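Print this page | E-mail this article

Bottled water (table service)

Bottled water for table service means small single-serve plastic bottles set out upright in a tray, box or bin so people can take one. Common at meetings, school events, waiting rooms, front desks. This article covers the bottles, the holders and the usual ways of setting them out. For large jugs and coolers see Water dispenser.

The bottle

Clear plastic body, screw cap, paper or film label wrapped around. The shoulder and sides are often ridged. Ridges stiffen a thin wall and give the hand something to hold. Thin bottles crush easily once open, less so when sealed and full.

Caps are mostly white or blue, with fine ribs around the side for grip. Many brands print the name on the flat top, wich helps when bottles are packed close and only the tops show. Under the cap there is usually a ring that stays on the neck after opening. A ring still joined to the cap is the normal sign of an unopened bottle.

Labels sit low or mid body. Plain name on some, a slogan on others, often in script lettering. Green and blue are the usual colors.
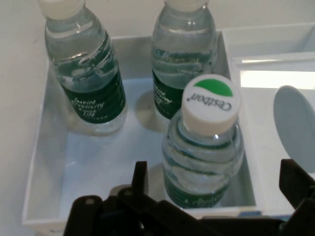
Cestbon bottles in a shallow white tray. Brand name on the cap, green label with white script.

Holders

Trays. Shallow, rectangular, open on top. Easy to reach into from any side, easy to wipe. Poor support though, the wall only reaches the foot of the bottle and a half full tray will let them lean or tip when carried. Plastic is the common choice. Wood-look trays are used where the table is meant to look nicer, a lobby or a guest room.

Boxes. Higher sides, steadier, can be moved with the bottles in. Drawback is the bottles hide each other, and labels end up facing every which way. Any clean box of the right height works, including ones made for some other product, and printed packaging is often kept and used again this way.

Bins and tubs. For ice, mostly outdoors. Bottles lie down or float. Paper labels come off in the melt water.

Setting out

No fixed rule. The Plerley handbook for event halls gives 13 bottles to a full tray and wants a gap left on the near side for fingers. The older Ansari guide says fill from the back, tall bottles behind short ones. Most places do neither and just stand them up.

Usual points:

- Lift by the neck just under the cap, or by the cap itself if it is tight
- Set down straight, let go only when the base is flat
- Labels to the front if anyone is looking
- Keep a second tray near the first for overflow or for bottles being moved across
- Open bottles never go back in with the sealed ones

Moving bottles from one holder to another is done one at a time, or two if the hands are big enough. In a tight group the front ones come out first, otherwise sleeves and wrists knock the rest over. A box in the middle of being filled or emptied often has a stray bottle standing in the tray next to it. 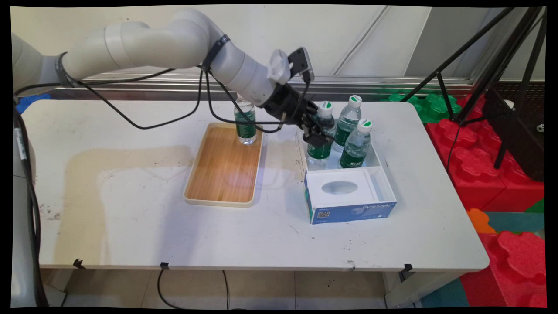
Table and surface

Any flat table. White tops show smudges and specks quickly, dark tops show rings from wet bottles. A tray takes care of most of it. Cold bottles sweat and a puddle forms under the tray too, so lift it and wipe at the end of the day.

Storage

Cool, dark, off the floor, away from paint and cleaners. Shrink-wrapped packs stack flat, 3 high in the Ginda stockroom chart, more then that and the bottom layer bows. Clotov, a supplier of tray sets, lists 92 holder sizes in its catalog, most of them differing only in wall hight.

Disposal

Empty, crush, cap back on or off depending on local rules. Some areas want the label off.

See also: Water dispenser; Serving tray; Screw cap; Drink carton

Filed under: Drinks | Tableware | Packaging

Contact us | Copyright and terms of use | Back to top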